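Ein Tag in den Studios von Forkach

Angefangen hat es mit einer Verlosung im Newsletter, an der ich eigentlich nur teilgenommen habe, weil ich nachts um halb eins die letzte Folge von »Nuradham« gesehen hatte und nicht schlafen konnte. Und dann stand ich im Januar tatsächlich vor dem Tor in Forkach, mit 40 anderen Fans, kalten Füßen und einem Besucherausweis mit der Nummer 712!

Durch den Tag geführt hat uns Isla Drummond, die seit der ersten Staffel für die Ausstattung zuständig ist und so liebevoll von ihren Räumen spricht wie andere Leute von ihrem Garten. Los ging es in Halle 4, wo das Haus der Familie Magalhães steht – innen komplett, außen nur Sperrholz und Latten. Wer die Serie kennt, weiß, wie viel in dieser Küche gestritten, geweint und verschwiegen wird (ich sage nur: der Brief in der zweiten Staffel). Dass sie so klein ist, hätte ich nie gedacht. Eine Wand lässt sich herausnehmen, damit die Kamera überhaupt Platz findet.

Im Requisitenlager hätte ich mich am liebsten einschließen lassen. 556 Kisten, alle von Hand beschriftet, dazu Lampen, Koffer, Telefone und Geschirr aus mehreren Jahrzehnten. Isla erzählte, dass sie von wichtigen Stücken immer mehrere Exemplare braucht, für den Fall, dass beim Dreh etwas zu Bruch geht.

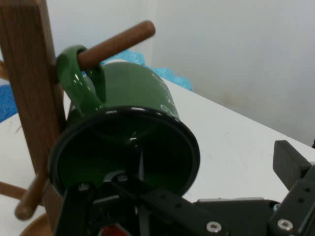
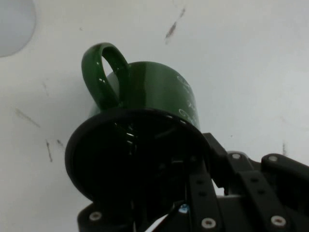 Grüner Becher, zweimal

Nach der Mittagspause (Linsensuppe, sehr ordentlich) durften wir in den Schneideraum zu Ross Haldane. Er zeigte uns den Streit am Bahnhof aus Folge drei in zwei Fassungen, einmal mit Musik und einmal ohne, und ich muss sagen, dass mir die stille viel besser gefiel. Gesendet wurde die andere. Ross lachte nur und meinte, darüber habe er sich mit der Regie auch schon lange unterhalten.

Zum Abschluss gab es im kleinen Vorführraum die ersten zwanzig Minuten von »Fultine«, der neuen Serie aus demselben Haus. Viel verraten darf ich nicht, nur so viel: deutlich düsterer, weniger Familie, mehr Nebel, und eine Hauptfigur, bei der ich noch nicht weiß, ob ich sie mögen will. Der Anfang zieht sich ein bisschen, aber dann kommt eine Szene auf einer Fähre, bei der im ganzen Raum kein Mucks mehr zu hören war.

Gegen fünf ging es mit dem Bus zurück zum Bahnhof, und natürlich haben wir die ganze Fahrt über darüber gestritten, wer den Brief nun geschrieben hat. Isla wollte es uns partout nicht sagen.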